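Participatory Video Needs a Budget Line for Distribution

Grants for community-made documentary tend to pay for cameras, training and travel. They rarely pay for the work that starts after the edit is locked. I think funders have this backward, and the Plormont project is a fair case to look at.

Plormont collected 40 short testimonies from market workers, each recorded in the speaker's own language. The production was competent. The sound was clean, the consent forms were in order, and the translations were checked by a second reader. The finished films then sat on a server, where most drew fewer than 500 views.
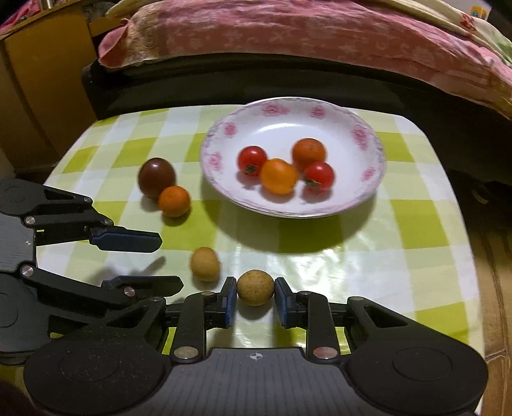 Suryani Ngui

01/07/2018

The usual reply is that view counts are a poor measure. I accept that in part. A film seen by 8 people on a city licensing board may do more than one seen by 3,000 strangers. But a targeted screening is also distribution, and it also costs money. Someone has to book the room, prepare subtitles in the right format, and write to the board more than once.

Leandro Barrientos, who managed the Plormont archive, asked for a part-time outreach post in the second year. The request was turned down on the grounds that outreach was "overhead." The same budget approved a second set of lenses.

I would set a fixed share at the proposal stage, and I would make it hard to move. A quarter of the total seems reasonable for short work. It should cover subtitling, hosting, screening fees and a named person with paid hours. Speakers should be told in writing where their film will be shown, and told again when that changes.

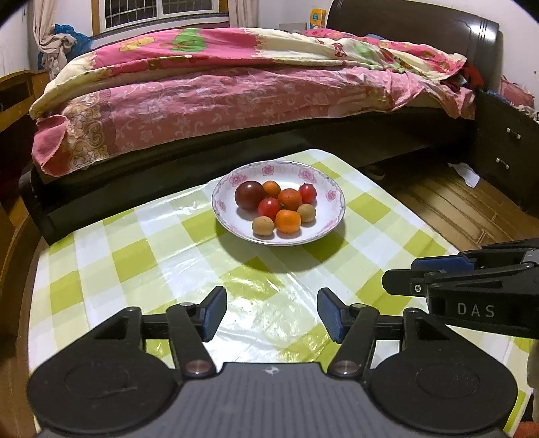
Should a small project with almost no money still reserve funds for distribution?
It should, and it can make fewer films to do so. Ten testimonies that reach their intended audience justify the speakers' time better than a large set that is stored and left alone.

Funders could adopt this in the next cycle without new rules. The application form already has a blank row under post-production.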